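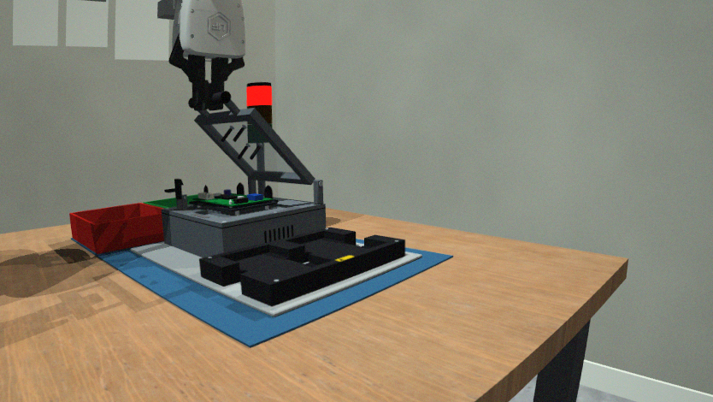
Krishnamoorthy Poduval had asked us before we left to look hard at the fixtures, as in his experience the arm is the easy part of the quote and the fixtures are where the budget goes. By the end of the visit to Kenstead I agreed with him.

We went in May, three of us from Puncombe: Essam Morsy from test engineering, Khadija El Sherbiny from purchasing, and me. The reason for the trip is known to most people reading this. We have to decide before the next budget round whether to automate loading on the board test stations, and if so how many stations to do first. Vomeck offered to show us their cell and the planning work behind it.

Parking is behind the building, not at the front as the email said. Sign in at the side door and allow 10 minutes for the safety talk.

Dirk Nijs took us through the morning. He started with the simulation, which I had expected to be a sales video. It is the model they use for layout. A gripper comes down over a test box with a hinged lid frame, there is a green circuit board on its support, a red bin to one side and a signal light behind with the red section lit. Vomeck builds a model like this for each station before ordering any metal. Dirk said the first things they check are whether the fingers can get to the lid and where the finished board goes. Essam asked about the pins in the lid frame and whether they would clear the tall parts on our boards. Dirk's answer was that they would need our board files, and that a check on one board type takes his team two days once they have them.

The simulation is charged separately from the cell. Khadija asked if the fee comes off the price when an order follows. It does, but only if the order is placed within 60 days. We should not start the study until the budget date is fixed.

After coffee we saw the real line. It was running a customer's product, so no pictures of that. The cell takes up less floor than our present bench, but the guarding needs a clear path behind it, and we don't have one on the east wall. Somebody needs to measure that again. The air supply is on the left side of their cell and ours is on the right. Small thing, but it has to go in the request.

Cycle time while we watched was 62 seconds per board, test included. Our operators are faster than that on the simple boards. Essam's view is that the gain for us is in the evening hours, when we are short of people, and that the payback sheet should be redone on that basis. The version we brought with us assumed a saving on every shift, and I don't think it holds.

Mostafa El-Sayed handles service contracts for Vomeck and joined us for lunch. Notes from that talk:

Spare gripper fingers should be bought with the cell. Lead time afterward is long.
Latches and hinges on the test boxes wear faster with a robot than with people. Plan for one replacement set a year.
Training is for two people and is included. A third person costs extra.
A new board type means a new fixture plate, and usually new pins. The box itself can stay.

That last point matters most for our planning. We ran 1064 boards through station two last month, but they were split across a lot of types. If each type needs its own plate, the fixture line in the budget will be larger than the robot line. Khadija has asked for a plate price with quantity breaks.

We also have the older quote from Bahrami. It is lower, but it has no simulation step and leaves fixtures as "by customer." The two can't be compared until we put our own fixture cost into the Bahrami figure.

Still open: the board files (Essam), the plate price (Khadija), the east wall measurement and the new payback sheet (me). My own preference is to ask for money for one station and the study, and leave the other stations out of this round.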